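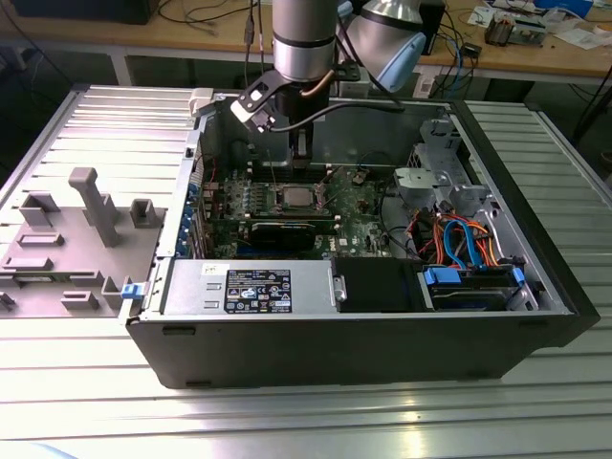

Old computers wanted for Grultorness repair sessions

25 January 2018

Residents of Grultorness are being asked to look in their lofts and cupboards for unwanted desktop computers. The Flekurley repair workshop will take in tower machines of any make or age for the next 3 weeks, working or not.

Colm Hennessy, who runs the workshop, said most of the towers handed in so far had come from home offices and small firms. Memory, expansion cards and processors are taken out and tested, and good parts go into rebuilt computers for local families. Cases and boards that cannot be used again are passed to Rafferty, the scrap dealer on the harbour road.

"People worry about what is still on the hard drive," he said. "Take it out before you come, or ask us and we will do it while you wait."

The workshop has 15 rebuilt computers ready to give away and hopes to have another 20 by May. Monitors and printers cannot be accepted at present, as there is no space to store them.

Anyone who wants to learn how to open up and strip a tower can join an evening class at the same address. There are 13 places and the fee is payable on the night. Bring a cross-head screwdriver if you have one.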